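2 min read

The gray seal is a year-round resident of the waters off Brurkport. Adult males may reach seven feet in length, and the colony on the outer ledges is estimated at around 2000 animals. Pups are born in February and nurse for less than a month. 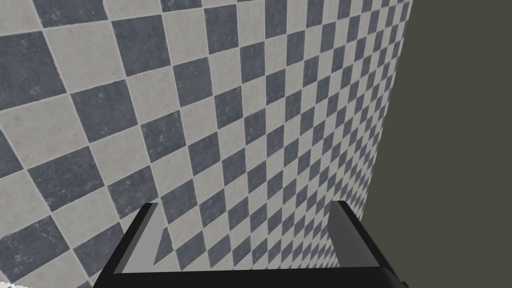
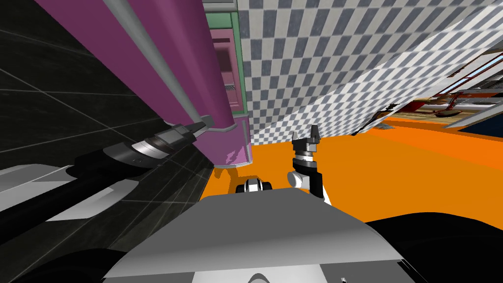
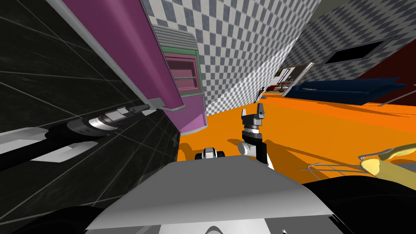

Visitors are asked to remain at least 51 yards from any seal resting on shore. The ledges may be viewed from the harbor path after 9 a.m.

3 comments · 7 shares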